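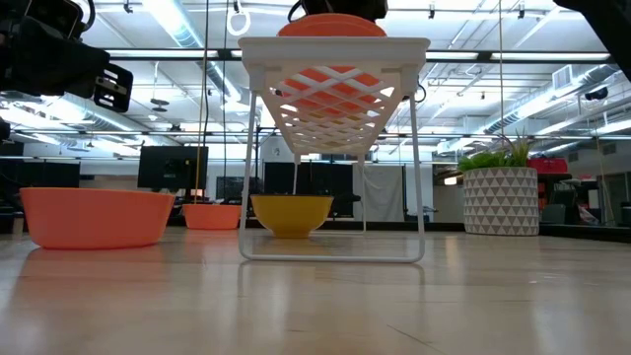

I'm very pleased to say that Harkateo, my soup and bread café in Velemmont, is opening a second branch in July, over in Sirville. If you've eaten with us before you'll know it's a small place and a fairly noisy one, with a queue that goes out past the coat hooks at lunchtime, and I've been muttering about finding more room for years. Well, we've found it! The colours for the new café are sorted as well, which took far longer than the lease did. I kept coming back to orange and yellow against plenty of white, like the orange plate up on its white rack with the yellow bowl underneath, so that's what you'll get on the sign, the menus and the paper bags. My sister says it'll look like a fruit stall. I'm fine with that.

**For release: 4/16/23**

## Where it is and when we open

The new Harkateo is at 61 Mill Lane, Sirville, in what used to be the wool shop. People of a certain age will remember the bell on the door, and yes, the bell is staying. We'll have 30 seats inside and a bench along the front wall for anyone who likes their soup outdoors (there's always someone, even in February).

We open in July. I don't have the exact day yet as we're waiting for the extractor fan to be signed off, and I've learned not to promise dates when ducting is involved. As soon as I know, it'll go up in the window of both cafés and on the noticeboard at Sirville library.

Opening hours will be the same as in Velemmont: half past eight until four, closed on bank holidays. Breakfast stops at eleven. Please don't ask the staff to bend on that one, they'll only send you to me and I'll say no as well.

## What's on the menu

The heart of it is the same. There'll be two soups a day, one of them always vegan, with bread and butter included in the price. We've got 37 soups in the recipe book now and they take turns depending on what the growers have got too much of. July usually means courgettes, so expect courgette and mint, courgette and white bean, and the chilled cucumber one that divides families.

A few things will be new for Sirville:

- Half portions at lunch, for children or for anyone who wants to leave room for cake
- A proper savoury breakfast, with eggs done two ways and fried potatoes at last
- A take-home shelf with soup in jars, priced with a deposit that you get back when the jar comes home
- Toasted cheese sandwiches all day, which Velemmont customers have been asking for since we opened and may now be cross about

The Velemmont kitchen hasn't got space for a second grill. I've measured it from every angle. If you want the toastie you'll have to get on the bus.

## The bread

We're sticking with Šimek, the bakery that has supplied us from our very first week. They do us a rye with caraway, a plain white tin loaf and a seeded one that goes so fast I hide a couple of slices for my own lunch. For Sirville they're adding a soft potato roll, baked each morning and dropped off before seven.

I tried a batch of the rolls with leek soup last week and then went back for another with jam, and I can report that they work for both. They'll be on sale by the bag too, but only until the day's lot has gone. We won't be keeping any back, so early birds will do best.

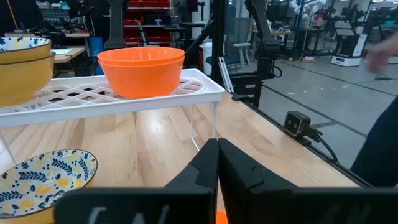

## Jobs at the new café

We're taking on a cook, a baker's hand for cakes and tray bakes, and several people for front of house. Some of the front of house shifts are short ones, ten until two, which ought to suit anybody with school runs at both ends of the day. You don't need café experience for those. You do need to be able to carry soup without spilling it, though we'll teach you that, and it's mostly a matter of looking where you're going and not at the bowl.

The cook's job is full time, no evenings. We shut at four, everything's cleaned down and everyone's out by five. I worked late nights in kitchens for most of my twenties and I swore I'd never run a place that way.

Letters and CVs can be handed in at the Velemmont café. Pop your name and a phone number on the front, and say which job you're after. I read them all myself, usually with a cup of tea and a bit of flapjack, so please forgive any crumbs if you get yours back.

## What's happening to Velemmont

Nothing! I've been asked this at the till all month, so I'd like it in print. The Velemmont café stays open with the same staff, the same hours and the same wobbly table by the radiator that the crossword lot won't let me replace. Loyalty cards will work in both branches, so the stamps you've got already won't be wasted.

I'll be spending most of my summer in Sirville to get things going, then splitting my week between the two from the autumn. If you pop in and I'm at the other one, leave a message with whoever's on the counter.

## For newspapers, newsletters and parish magazines

Please use any of this as it stands or chop it down to fit. If you'd like a quote from me, here's one you can have:

"I wanted somewhere you can get a hot lunch and sit for an hour without being hurried along. Sirville has been short of a place like that since the tea room closed, and I've had people stopping me in the street about it." Joanne Kershaw, owner, Harkateo.

Reporters who'd like to come and try the soup before we open are very welcome. Call in at the Velemmont café and ask for me. Mornings are best, after the breakfast rush and before I start on the onions.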